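Home Rooms Canteen Work with us Find us

Canteen assistant (clearing and wash-up), part-time

Kinsella is a canteen and tea room on the ground floor of the Rarneck building. We serve hot lunches, rice bowls, soup and cakes to the offices upstairs and to anyone who walks in. On a busy day we send out 427 trays. We are looking for one person to join the clearing side of the team from January.

The post is 39 hours a fortnight, Monday to Friday, with shifts starting at 11. You would report to Dymphna Keogh, who runs the floor. There is no evening work. Weekend cover comes up a few times a year and is always agreed in advance.

Customers leave their trays on the tables and we clear them there. A typical one comes back with a cup and saucer, a small plate, chopsticks, a used napkin and a wrapper or two. Paper and wrappers come off first, then the crockery is sorted for the rack. Rice gets everywhere and the table has to be wiped before the next person sits down.
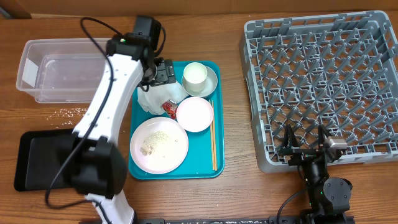

What you would be doing

— Clearing trays and tables through the lunch service
— Sorting cups, saucers, plates and chopsticks, and loading the dish racks
— Emptying food waste and keeping paper separate from it
— Washing and stacking the trays
— Wiping down tables and sweeping at the end of the shift
— Helping at the counter now and then if the queue is long

What we ask for

You don't need experience. You do need to be on your feet for most of the shift and able to carry a full rack of crockery a short distance. Some of our cups chip easily, so a steady hand is useful. A food hygiene certificate is welcome — if you haven't got one we will pay for the course and for your time on it.

What you get

A meal on every shift, aprons and gloves, and a locker. Wages are paid fortnightly. New starters work alongside Divya Thomas for the first two weeks and have a short chat with Dymphna at the end of them.

How to apply

Send a short letter or email to Siobhán Sheehan saying which days you can work and when you could start. A CV is fine but not needed. Please quote reference 272. Applications close on Wed 25 December — the canteen will be shut that day but emails will still be read. We will invite people in for a paid trial shift in January.

Kinsella Canteen, Rarneck building, ground floor | Contact | © Kinsella | Back to top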